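The Last Tin of Priltora Crackers

I should say at the start that I would have walked to Otusholm for those crackers. I very nearly did!

They came in a square green tin, 30 to a layer, and they tasted of rye and sea salt and something sweet at the edges that I never managed to name. My aunt brought the first tin home one September, and by supper we were down to crumbs and licking our fingers to pick them up. After that I ate them with soup, with jam, with cold butter standing up at the sink. Oh, they were good.

Then the Bailly shop stopped selling them. The woman behind the counter shook her head and offered me a Flonavero wafer, and I took it to be polite (it was fine, it was a wafer). But she did say the old bakery was holding a draw. One tin, the very last from the ovens, and all you had to do was write down your favourite way to eat them and post it before 4th May.

Well! I filled both sides of the card and started another.
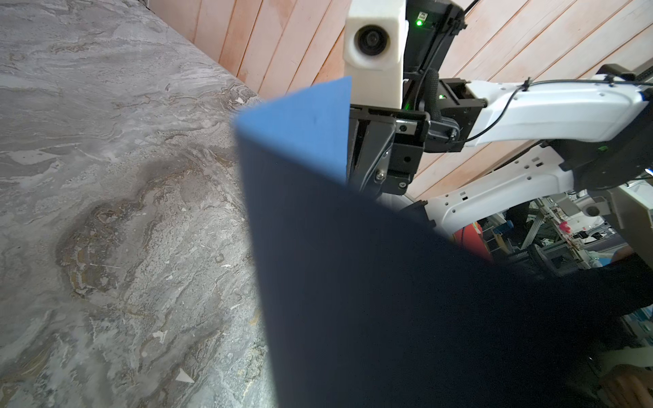 I wrote about the soup. I wrote about the night the lights went out and we ate a whole layer in the dark, passing the tin round by feel. I asked whether the sweet bit was honey. Then I ran down the hill in my slippers and caught the post van just as it was pulling off.

A letter came three weeks later. They'd had 3,623 cards, it said, and mine was number 74, and it hadn't won. I sat on the stairs and read it again, and that was when I saw there was a second sheet tucked behind the first, spotted with grease and written in pencil.

Rye flour, 100 grams. Salt. Butter, cold. And at the bottom, underlined twice — malt, you were close.

I had the oven on before I'd got my coat off the hook to go and buy the flour.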